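Review: the Grarnov Tabletop Rulebook for robot cleanup tasks

Posted January 16, 2018

I paid 59 dollars for a spiral-bound book of rules, and my coworkers have been making fun of me ever since. Fine by me! I like rules. I especially like rules for the boring part of robot work, meaning what's on the table before the arm moves and what you write down once it stops.

The Grarnov book is 78 pages and covers small household cleanup jobs done by an arm: crumbs, spills, knocked-over cups, that kind of thing. It doesn't care what arm you own. There's a chapter on setting the table, one on stopping the run, one on logging, and a long one on liquids that I've read more often than some novels. You also get a laminated card for each task (more on those later, I have complaints).

The liquids chapter is where I think it earns its price. We had been running coffee cleanup with everybody doing their own thing, so "clean the spill" meant one job in the morning and a different one after lunch. Grarnov makes you say, before you start, what the cup is supposed to be doing at the end. Standing up? Moved out of the way? Left alone? It also wants you to write down how close the fingers may come to a paper cup before you've agreed on a grip limit, and I'd never once thought to put that on paper.

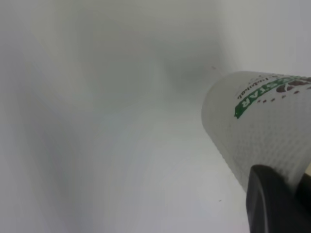
Hina Ghumman: I've used the first edition and I'd say the grip limit page is good, but the book is way too soft on stopping. It tells you who may press stop. It should tell you that anyone in the room may press stop, in big letters, on page one. Do they fix that in yours?

Sort of, Hina! The new one says any person present can stop a run and doesn't have to give a reason. It's still buried in the middle though, in the same small type as the stuff about table height. I copied it onto a sheet of paper and taped it by the door.

Back to the spills. The rule I argued with most is the one about starting layouts. Grarnov wants the cup, the liquid and the cloth treated as three separate things with clear table between the cloth and the mess, and it wants "cup upright" and "cup on its side" logged as different tasks, even if the puddle is pretty much the same. I thought that was fussy. Then I tried to compare two of our old logs where whoever wrote them had just put "coffee, cup, cloth," and I gave up after 15 minutes and made more coffee.

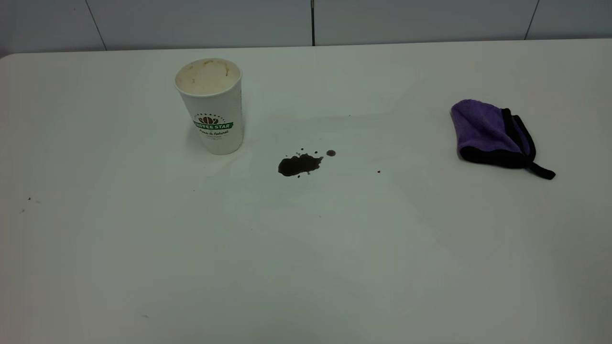 Cup upright, spill uncovered, cloth folded off to the right.

I also like what it says about the little stuff. Stray drops and specks count as part of the layout. You either wipe them before you begin or you note them, and you don't get to decide afterward that a dot was "always there." My tables have never been so closely stared at. If you run a white tabletop you'll find every speck of dirt in the building, so budget some time for that.

The tipped-cup page is shorter than I'd like. It asks you to record which way the mouth points, whether the robot should lift the cup before wiping, and what counts as touching the puddle. Great questions, all of them, but there's one lonely diagram and it shows a mug with a handle. A paper cup doesn't behave like a mug! I've penciled my own notes all down the margin. 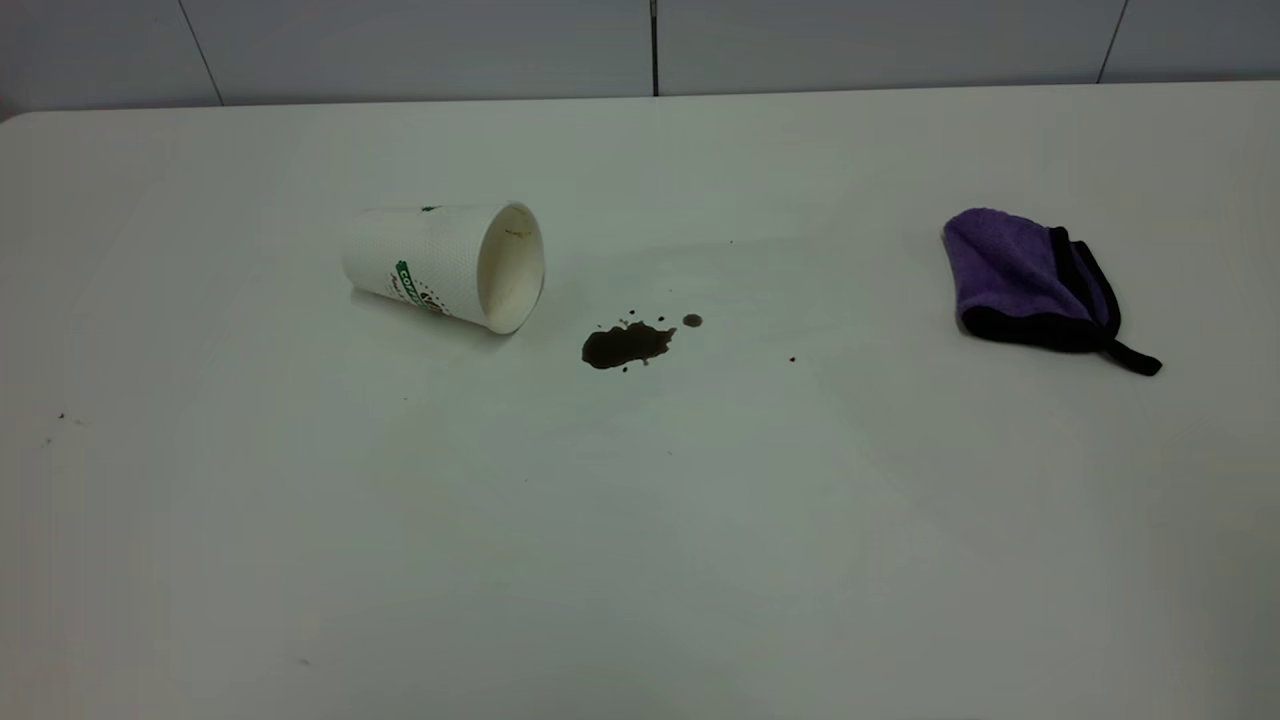 What bugged me

The cards. They're glossy, they glare under our lights, and the print is tiny. The Zatum set I borrowed last March had matte cards you could read from across the bench, and I really missed them.

The index is bad too. "Cloth" sends you to "wiping," and "wiping" sends you to "tools," and tools is a whole chapter. Nowhere could I find a plain rule for when to swap a cloth out, so we made up our own and wrote it inside the back cover.

And the scoring form only gives you pass or fail. I want a box for "got the puddle, missed the drops." The Harno forms have one, and we've gone on using those with the Grarnov layouts. They fit together okay if you ignore the header.

Would I buy it again?

Yep. If you work alone with one arm and one task, you can probably get by with a notebook. If more than one person sets your table, get the book, skip the cards, and read the stopping section out loud to everyone before you do anything else. Mine already has a coffee ring on the cover.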